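About the Estedance Foundation

The Estedance Foundation is an independent, nonprofit arts organization devoted to contemporary art that deals with memory, family history and the experience of displacement. It presents exhibitions, cares for a permanent collection, runs a residency program for working artists and maintains an archive that is open to researchers and to the general public. The Foundation is based in Tistow, where it occupies a former printing works on Kong Street.

Our Mission

The Foundation exists to support artists whose work draws on personal and inherited memory, and to place that work before as wide a public as possible. We understand memory in a broad sense. It includes the recollections of those who lived through war, exile or persecution, and it includes the letters, songs, recipes, household papers and photographs through which such recollections reach later generations. The Foundation does not favor a particular faith, nation or school of art. Installations, textiles, drawings, sound works, films and artists' books have all been shown in our galleries.

Admission to the exhibitions is free. The Foundation regards this as a condition of its work and has written it into its founding statutes.

History

The Foundation grew out of a private study collection of artists' books and printed ephemera assembled over several decades in Tistow. When the building on Kong Street became vacant, the owners of the collection acquired it and transferred both the premises and the holdings to a newly formed charitable body. The name Estedance was taken from a small literary review, long out of print, whose complete run forms part of the original gift.

For its first seasons the Foundation used only the ground floor. The former composing room became the main gallery, and the paper store became a reading room with space for eight readers. The upper floor was opened later, following repairs to the roof and the installation of an elevator. It now contains a second gallery, the artists' studios and the offices. Many features of the printing works have been kept, among them the iron columns, the north-facing skylights and the hoist that was once used to raise paper from the yard.

The Collection

The permanent collection consists of 105 works by 46 artists. It is small by design. The Foundation acquires slowly, usually after an artist has exhibited or been in residence with us, and it prefers to hold several works by one artist so that a line of thought may be followed over time.

Particular strengths of the collection include:

Artists' books and albums that make use of found family photographs
Works in cloth, including embroidered and mended garments
Recorded testimony and sound installations
Drawings and prints on the subject of houses, rooms and hiding places

Works from the collection are lent to museums and university galleries on request. Loan inquiries should reach the collection office well ahead of the proposed opening, as many of the works are fragile and require a condition report before travel is agreed.

Exhibitions

The Foundation presents 2 major exhibitions each year, together with smaller displays in the reading room. The first opens in the spring and is devoted to a single artist. The second opens in September and brings together several artists around a shared theme. Past themes have included the family table, borrowed names, and the language of official documents.

Each major exhibition is accompanied by a printed catalog. The catalogs are produced under our own imprint, Gulteo Editions, and contain newly commissioned essays as well as full documentation of the works shown. Gulteo Editions also publishes a series of shorter texts by artists, generally interviews, notebooks or lectures – several of these have appeared in English for the first time. Titles may be bought at the front desk or ordered by mail.

The Residency Program

Artists in residence are given a studio, a furnished apartment within walking distance of the Foundation, a monthly stipend and a budget for materials. Residents are chosen by an outside panel whose membership changes with every round. Applications are welcome from artists at any stage of their careers and from any country. There is no age limit, and no formal degree is required.

Residents are not obliged to complete a work during their stay. They are asked to hold one open studio and to give one public talk, the form of which is left to the artist.
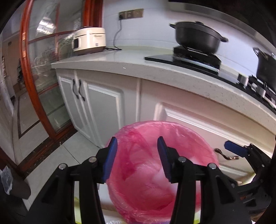 Former residents remain in contact with the Foundation and may return to use the archive or the print workshop for short periods, subject to available space. The workshop is equipped for letterpress, relief printing and hand binding.

Education and Research

The Foundation works with schools in Tistow and the surrounding county. School groups of up to 30 students are received by appointment and are guided through the galleries by trained staff. Teachers may request preparatory material suited to the age of the class. Where an exhibition deals with war or persecution, we discuss its content with the school before the visit takes place.

The archive holds artists' correspondence, exhibition files, oral history recordings and the papers of the Estedance review. Most of the material may be consulted in the reading room without charge. Certain recordings are closed for a term of years at the request of the families concerned – the catalog indicates where this applies.

Governance and Funding

The Foundation is governed by a board of trustees, which meets quarterly and is responsible for the budget, for the appointment of the director and for the care of the building. Decisions on exhibitions and acquisitions rest with the director and the curatorial staff.

Our income is drawn from an endowment, from individual gifts, from public grants and from the sale of publications. Gifts are accepted on the understanding that donors have no influence over the program. Annual accounts are available for inspection at the Foundation's offices.

Visiting and Contact

The galleries and both public floors are accessible by elevator. Large-print guides are kept at the front desk, and transcripts are provided for all sound and film works. Visitors who wish to use the reading room are asked to write in advance, stating the material they intend to consult. General correspondence should be addressed to the Estedance Foundation, Kong Street, Tistow.

Page last revised 19 Jun 2020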